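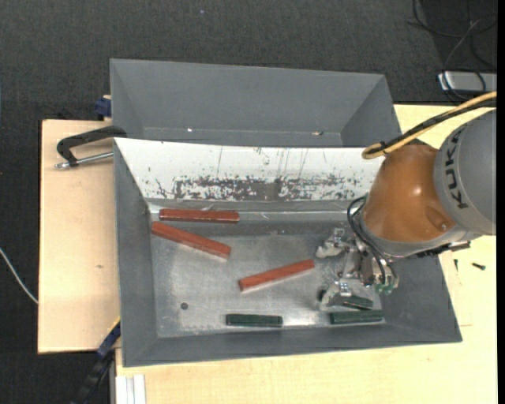
*Red and green blocks in a grey metal bin*

# How do I get three kids to put their toys away without me nagging all evening?

**Asked by Mared Rowlands** in Home & Family

Hi all, first time posting so be gentle! We moved into a smaller flat in January and the living room is now also the playroom, and my desk, and where the washing dries. I've got three children (two, five and nearly 8) and by teatime you can't cross the carpet in socks.

I've tried the lot. I bought one of those tall units with the pull-out drawers from Grurside, the Sulline one, and it looked lovely for a weekend. Then the two-year-old worked out that the drawers come right out and now they're boats. I tried a sticker chart. The eldest got bored and the middle one stuck all the stickers on the fridge. I tried singing the tidy up song from nursery and the eldest asked me to please stop.

What I end up doing is asking nicely, asking less nicely, then doing it myself at nine o'clock while muttering. My husband says it doesn't matter and we should just leave it out, but he's not the one who trod on a plastic giraffe at six in the morning.

So what do you lot do? Do your storage boxes have lids or not? Do you sort things or chuck it all in together? And is a two-year-old old enough to join in, or am I kidding myself?

---

**Answer from Olga Insaurralde** – marked as helpful by the asker

Oh I feel this one, I've got twins plus one and we lived above a shop for four years with no storage at all.

Get rid of the lids first. Mine would happily drop a car in a box but the minute there was a lid to deal with they wandered off. Wide and shallow is better than deep too, otherwise they tip the whole lot out to find the one thing at the bottom (and it's always at the bottom).

I'd sort a bit but not too much. We have building stuff, animals and people, vehicles, and a box that's just called "bits". I used to separate the bricks by colour, which lasted until lunch and made me cross for a week! If a dinosaur ends up in with the cars now I leave it there.

The other thing that helped was putting half of it away altogether. I filled two big bags and shoved them on top of the wardrobe, and every month or so I swap them over. They greet it all like it's Christmas and there's less on the floor to begin with.

And yes, two is old enough, but give them one job. "Put the bricks in here" works with mine, "tidy up" is far too big. I sit on the floor and do it with them for the first couple of minutes – annoying when you've got tea on, I know – and then I can usually creep off. We do it before tea as well. After the bath they're past it and so am I.

Hang on to the Sulline, by the way. Take the bottom drawers out for good and use the gaps as open shelves.

> **Mared Rowlands:** Thank you, this is brilliant! Bottom drawers are out and the boats have been retired to the balcony. Going to do the wardrobe bags tonight once they're asleep.

---

**Answer from Lenni Rantala**

We put a timer on for 350 seconds. No idea why that number, my son picked it and he won't have it changed. Anything left on the floor when it beeps goes on the high shelf until tomorrow. Some moaning at first but he's used to it now. Only got the one child though so maybe it's different with three.

---

**Answer from Ognjen Dimitriou**

Buy fewer toys.

> **Judite Tavares:** Bit harsh! Most of ours come from grandparents and you try telling them. I do agree with Olga about the lids. Does anyone know if Pikach still do the low baskets with handles? Our branch has stopped stocking them.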